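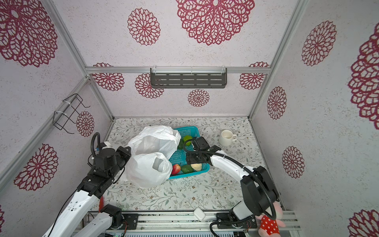

Adelino Meireles wants to know whether the Fitham roster board can cope with a night auditor who swaps shifts by leaving notes under the kettle. It can, once somebody types the note in. We have not yet found a way to automate the kettle.

Fitham Roster Board for Hotels and Motels
Sold and supported by Van Beek

Fitham is a staffing tool for small and mid-sized accommodation. It puts your vacancies, your casual pool and your weekly roster in one place, so that the person who does the hiring and the person who finds out at 5 am that there's no breakfast cook are looking at the same information. In most motels these are the same person, and they are tired.

What you get

Job ads written once and posted to your own careers page. There's a template for each of the usual roles: front desk, housekeeping, kitchen, bar, grounds and night audit. The templates are plain. You may add "vibrant" and "fast-paced" yourself if you feel applicants haven't been warned enough.

Applications sorted by availability first. A lovely cover letter from someone who can't work weekends will still be there, further down.

A casual pool with text-message callouts. Fitham texts everyone qualified for the shift and the first yes gets it. Colleagues who reply "who is this" are marked as not available.

Leave requests, including the December ones, which open to all staff at the same minute. Managers have asked us to make this less like a concert ticket sale. You can set it to a ballot instead.

Sizes and pricing

Fitham Small: up to 47 staff on the roster, $62 a month.
Fitham Large: unlimited staff and up to four properties, $672 a quarter.

Both plans include set-up. The applicant archive holds 4,000 records on either plan, and you can export the lot to a spreadsheet whenever you like.

What it won't do

It doesn't run payroll. It exports hours in a file your payroll program should recognise, and if it doesn't, ring us. It doesn't interpret awards or agreements either, so check your penalty rates with someone qualified before you publish a public holiday roster.

In use at

The Fonddale Motor Inn moved over from a whiteboard, which it has kept for the footy tips. The Zorkimham Lodge runs both its kitchen and housekeeping rosters on Fitham Large and has asked for a darker shade of green on the weekend columns. It's on the list.

Getting started

Send us your current roster in whatever form it exists. Photos of the back of the office door are fine. The support line is staffed from 7 am to 7 pm, by people who are themselves on a Fitham roster.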